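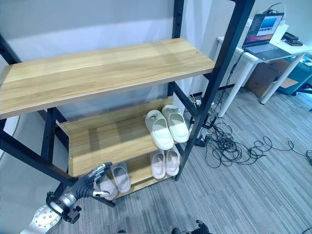
Valeriano Villalobos wrote:
I'd want to see the multi-finger hand do something a parallel jaw can't before paying for it. Footwear has a stiff sole and a strap. Two flat pads will pinch a sole all day. What does the Pridadov give you apart from more tendons to replace?

Milagros Benítez wrote:
Fair enough. It gives me a choice of where to hold. With the Stougaard jaws I had to come in square to the sole, and on the lower shelf the approach gets tight because the tier above is in the way. The Pridadov can come in low from the side and wrap over the strap and the front of the slide. I'm not saying it's faster. My cycle times got worse when I changed over in April and they've only partly come back.

The task is sorting slides into pairs by colour on a shoe rack. Both arms, one hand each, camera on the head. Flandel controller, stock firmware.

sprocket_dan wrote:
Worse by how much?

Milagros Benítez wrote:
The jaws took roughly 165 seconds for a full sort. I haven't got a number for the hands that I'd put my name to. Some runs stall while the fingers hunt for the strap and I end up stopping them by hand.

Valeriano Villalobos wrote:
So slower, and it stalls. A longer set of pads on the Stougaard would get you under that tier for the price of an afternoon on the printer. I did the same thing on a drawer job.

Milagros Benítez wrote:
I tried longer pads. They flexed, and the slide rotated in the grip on the way out. You might have stiffer filament than me.

kettleblack wrote:
We run the older Pridadov at work and the stalls sound like the default current limit. It ships conservative. The fingers meet a bit of soft foam, decide they've arrived and stop closing. Raise the limit on the thumb and index and leave the rest alone. Save your old config first, the Flandel tool overwrites it without asking.

Milagros Benítez wrote:
Thanks, will do. I had been raising all of them together, and then the strap folds flat and the hand closes on nothing much.

sprocket_dan wrote:
Is it really the hand, though? I'd be looking at the camera. Pale shoes on pale wood with a white wall behind is a rotten combination for depth. If the strap position is out by a finger width you'll get the same hunting whatever you bolt on the end.

kettleblack wrote:
Could be both. Milagros, does it stall on the gray ones as well or only the white and pink?

Milagros Benítez wrote:
Mostly the white and pink. I'll try another lamp before I touch the current limits, so I'm only changing one thing.

The middle shelf is a separate headache. It's tilted, with a raised lip along the back, so when the hand places a slide it can't just lower it flat. I set the wrist angle to match the board and that helped. Harder case is when the gray one sits between the two cream ones. It has to come out and go somewhere before the cream ones can close up, and there isn't much room for fingers between the soles.
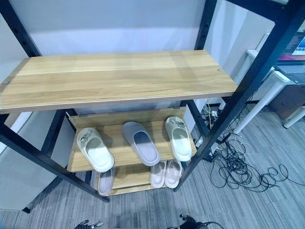
marlu_bench wrote:
Do you have to recalibrate the head camera every time you swap from the jaws to the hands?

Milagros Benítez wrote:
Only the hand-to-camera part. The camera intrinsics stay as they are. I load the tool offset for whichever end is fitted, touch off against a fixed corner, and check the fingertip position in the viewer before I run anything.

marlu_bench wrote:
Good, that's less than I was expecting. Our lab at Wedbridge redoes the lot and it eats the morning.

Valeriano Villalobos wrote:
The gap between soles is where I'd still take the jaws. Thin pads go into a narrow gap. Fingers with knuckles don't. I reckon you could put one of each on – jaw on the left, hand on the right – and let the jaw do anything that's boxed in.

Milagros Benítez wrote:
I've thought about it. The trouble is I'd need two sets of demonstrations that don't mirror, and at the moment I can reuse the left for the right with a bit of cleaning up. If the lamp and the current limits don't fix it I'll go that way.

kettleblack wrote:
Don't mix ends on the Flandel unless you've got the later firmware. Ours dropped the second tool offset at every restart. Error 1932 if you're searching for it. Support knew about it.

Milagros Benítez wrote:
I had 1932 once and thought it was a cable. Good to know.

Update, 25 May 2026. Lamp is in, off to the side so it doesn't bounce off the top shelf. Fewer stalls on the white pair, no real change on the pink. Current limits next. Valeriano, what wall thickness were your long pads?

Valeriano Villalobos wrote:
Solid, no infill. Nylon with glass in it. I'll dig out the file and post it, though you'll have to redo the bolt pattern if yours is the newer Stougaard.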